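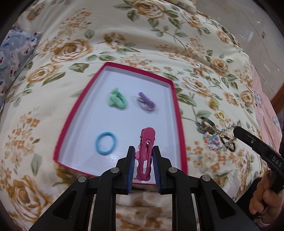 Hair clip and hair tie in a pink-rimmed tray

How to set up a dedicated server for an old shooter mod

By Maarja Baranauskienė

Plenty of mods from the early 2000s still run fine, but their public servers are gone. If you want to play one with friends, you will need to host it yourself. I used Murnisach, a team-based mod with 11 maps, on a spare desktop. The steps are much the same for other mods of that age.

What you need

A computer that can stay on while people play. Mine has 4 GB of memory and that is plenty.
The base game's dedicated server files.
The full mod archive, not the patch. The patch will install without an error and then crash on the first map change.

Step 1: Install the server files

Make a folder near the top of the drive, such as C:\server. Avoid spaces in the folder name. Old launch scripts often fail on them. Unpack the server files there and start the server once with no mod loaded. When it reaches the console prompt, type quit.

Step 2: Add the mod

Unpack the mod into its own folder inside the server folder. Keep the name exactly as it was in the archive, including lowercase letters if you are on Linux.

Step 3: Edit the config

Open server.cfg in a text editor and set these:

hostname "Sasinthorpe"
maxplayers 12
rcon_password (pick your own)
timelimit 29

Save the file as plain text. Word processors add curly quotes, and the server will ignore any line that has them.

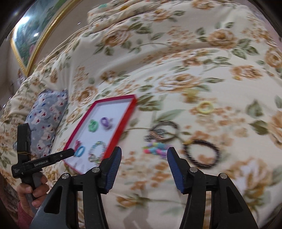 Rose-print bedspread and gold-framed landscape

Step 4: Open the port

Log in to your router and forward the server's UDP port to the computer's local address. The port number is printed in the console at startup. Give the computer a fixed local address first or the rule will stop matching after a restart.

Step 5: Test it

Ask someone outside your house to connect by IP. On our first Thursday game, everyone got in except the two players on Clonik, a custom launcher that needs the mod folder added by hand under Settings.

If it doesn't work

Players time out at 74 percent of the download: a map file is missing on the server. Rozīte was the one missing from my archive.
The server lags with bots on: drop the bot count before changing anything else.
The console says "bad tick": set the frame limit to 1000 and restart.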